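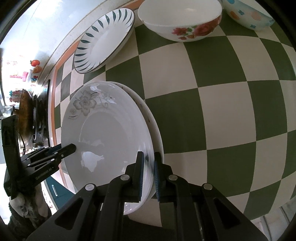

White plates, one with a grey flower print, on a checked table surface.

Wusdale Legal Training Partnership
Bridging Programme for Overseas-Qualified Lawyers
Interim progress report to the Tidberg Foundation
July 7, 2018

1. Purpose of this report

This report is submitted under clause 9 of the grant agreement. It covers the second funding period, which opened in March, and sets out progress against the agreed work plan, changes to that plan, and matters on which the Foundation's consent is requested. Financial statements are supplied separately.

2. Enrolment

The programme prepares lawyers who qualified abroad for supervised work in advice centres and small firms while they complete their own route to admission. At the date of this report 47 participants are enrolled across the two teaching sites, Wusdale and Irska. Most hold a first degree in law from a civil law country and have been in practice for several years. A smaller group qualified in common law countries and has been excused the introductory unit on precedent.

Two participants have withdrawn, one on taking up full-time employment and the other for family reasons. Both have been offered a place in the next intake without a further application.

3. Teaching

The units on contract, civil procedure and professional conduct have been taught in full. Land law is behind the timetable by three weeks at Irska, where the appointed tutor left at short notice. Sessions were covered by the Wusdale tutor until a replacement could be found, and the missed seminars will be held in the evenings before the mock assessment. No additional charge to the grant arises.

Participants have recorded 1,218 hours of supervised skills practice, comprising client interviewing, legal drafting, advocacy and research. Attendance at interviewing sessions has been consistently good. Attendance at drafting sessions was weaker in the early part of the period, chiefly among those travelling to Wusdale from outside the town, and the start time has been moved to half past six in response.

Tutors report that written English remains the main difficulty for a number of participants who speak the language with ease. Letters of advice are often accurate in law but too long for a lay client. A short workshop on plain drafting was added to the timetable and will be repeated.

4. Placements

The work plan called for 20 placements to be agreed by the end of the period. This has been met. Nearly half are with advice centres and the remainder with firms of solicitors, the largest single host being Deng Solicitors, whose Irska office has taken participants in housing and employment work.

Each host has signed the standard placement agreement, which deals with supervision, confidentiality and insurance. One host asked for a change to the confidentiality wording so that participants might refer to anonymised files in their portfolios. The change was approved by the Programme Director and has since been adopted in all new agreements.

5. Changes to the work plan

The online question bank, due in this period, has been put back. The draft questions on civil procedure were found on review to rely on court rules which had been amended, and they have been returned to their authors for correction. The questions on contract and professional conduct are complete and are in use at both sites.

6. Risks

The principal risk is the continued shortage of tutors able to teach property subjects in the evening. Recruitment has been widened to include recently retired practitioners. A lesser risk concerns the lease of the Irska teaching rooms. The landlord has indicated that renewal will be offered on similar terms, but nothing has been received in writing.

7. Consent requested

The Foundation is asked to agree to the transfer of the unspent sum under "Tutor travel, Irska" to the heading "Assessment and marking". The sum will be used to pay second markers for the mock assessment. The total value of the grant would not be affected.

8. Next period

The mock assessment will be held at both sites under timed conditions, with written feedback to each participant within four weeks. Interviews for the next intake will follow. The revised question bank will be sent to the Foundation's education adviser before release.

Submitted on behalf of the Partnership by
Ilídio Meireles
Programme Director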